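Keeping a fruit bowl going (and not feeding half of it to the compost)

I used to buy one of those big mixed bags of fruit, tip the whole thing into the bowl and feel very pleased with myself for two days. Then came the soft spot on the bottom mandarin, and by the weekend I had fruit flies in the curtains. So I've changed how I do it, and we throw out so much less now!

First thing, don't wash it all when you get home. I know it feels efficient. Any water left sitting around the stems just helps the mold along, so I rinse each piece when somebody is going to eat it. Lemons I do scrub if I want the zest.

Second, tip everything out on the table before you refill the bowl. All of it, last week's too. Turn each piece over and press gently near the stem. Anything with a bruise goes next to the kettle to be eaten today, and the rest goes back in with the heavy stuff first. I put a cloth down for this so nothing rolls off onto the tile (apples bruise if you so much as look at them).

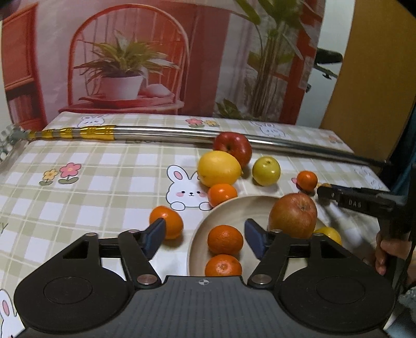
Apples are the troublemakers. They give off a gas that ripens whatever is next to them, so one or two in the bowl is plenty and my spares live in a bag in the fridge drawer. If you have a plum that's still hard, though, park it right up against an apple overnight and it'll usually come along nicely.

Mandarins are fine out for a week in my kitchen, less in September when the afternoon sun comes straight in. Keep them to one or two layers. My neighbor Shanthi Jayawardena puts a folded paper towel under hers and changes it every time she refills, and I've copied her ever since.

Lemons dry out faster than you'd think. I leave one out for tea and keep the others in a closed jar in the fridge. When I've got too many I squeeze them and freeze the juice in an ice tray, then bag up the cubes.

For fruit flies, a small glass of cider vinegar with a drop of dish soap, right beside the bowl. Wipe the bowl out too, especially if it's had something leaking in it. Mine gets warm soapy water and a proper dry before anything goes back in.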